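Neues aus dem Haus: Der Roboter räumt jetzt die Hausschuhe auf

Mittwoch, 8. Mai 2019

So, jetzt darf ich endlich drüber schreiben! Seit ein paar Wochen fragt mich in der Kaffeeküche bei Memier jeder Zweite, was wir da hinten auf dem Teppich eigentlich treiben, und ich habe immer nur geheimnisvoll gegrinst (na ja, so geheimnisvoll, wie man mit einem Käsebrötchen in der Hand eben grinsen kann). Also: Wir bringen einem Roboter bei, Hausschuhe ins Regal zu stellen. Das Projekt heißt Sanna, und ich bin im Empfangsteam diejenige, die den Kontakt zu den Technikern hält.

Wer unsere Gästehäuser nicht kennt, findet das vielleicht albern. Aber bei uns zieht jeder Gast an der Tür die Schuhe aus und bekommt Slipper, und die landen abends überall, nur selten da, wo sie hingehören. An vollen Tagen gehen bis zu 300 Paar durch unsere Hände. Man bückt sich, sucht den zweiten Schuh, stellt beide hin, Spitzen nach vorn, und bückt sich wieder. Pui-shan Huang macht das seit Jahren in der Spätschicht und hat mir neulich vorgerechnet, dass sie danach länger auf der Wärmflasche liegt als vor dem Fernseher.

Geübt wird an einem ganz normalen Regal mit zwei Böden, wie es auch in unseren Eingängen steht. Die Hände sind übrigens der Teil, über den hier am meisten diskutiert wird. Ming-te Yeh von der Technik kann über Greiffinger reden wie andere Leute über Fußball, und inzwischen rede ich leider mit.

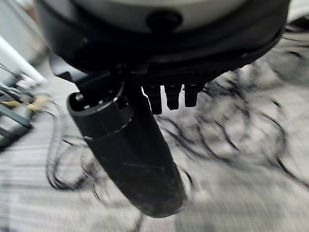
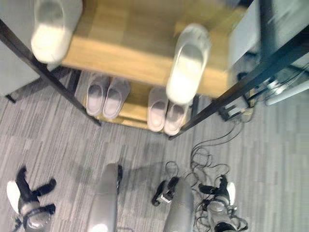
Was sich für uns ändert

Erst mal das Wichtigste, weil die Frage so oft kam: Es fällt keine Stelle weg. Das steht so in der Vereinbarung, die So-ying Hsu für die Belegschaft mit ausgehandelt hat, und die gilt zunächst für die gesamte Probezeit in den zwei Häusern, in denen es im Juni losgeht. Die Spätschicht wird allerdings anders aussehen. Wer bisher die letzte Stunde am Regal verbracht hat, kümmert sich dann um späte Anreisen und um die Wäsche und schaut zwischendurch nach, ob der Roboter zurechtkommt. Und ja, das wird er am Anfang öfter mal nicht, darauf stellen wir uns ein.

Begeistert sind nicht alle. Tin-yau Su aus dem Nachtdienst hat mir ziemlich deutlich gesagt, dass ihm die ruhige Stunde mit den Schuhen fehlen wird, da könne er nämlich prima nachdenken. Verstehe ich total! Er hat auch gefragt, wer eigentlich haftet, wenn nachts ein Gast über das Ding stolpert. Die Antwort von der Leitung steht noch aus, ich bleibe dran und hänge sie ans Brett, sobald ich sie habe.

Neu ist außerdem eine kurze Einweisung für alle, die abends arbeiten. Da geht es ums Anhalten, ums Wiederanfahren und darum, wann man besser die Finger weglässt und anruft. Dauert einen Nachmittag, zählt als Arbeitszeit, Kuchen gibt es von mir. Die Listen liegen am Empfang, Pui-shan und ich haben uns schon eingetragen.

Ich selbst war am Anfang übrigens auch skeptisch. Mir hat dann gefallen, dass die Techniker uns wirklich gefragt haben, wie wir das machen: welchen Slipper man zuerst nimmt, ob man beide auf einmal greift, was mit einem einzelnen passiert. Solche Sachen macht man ja einfach und denkt nie drüber nach. Pui-shan hat denen eine halbe Schicht lang diktiert!

Fragen und Bedenken bitte an mich oder direkt an So-ying, gern auch auf einem Zettel unter der Durchwahl 79 in unserem Postfach.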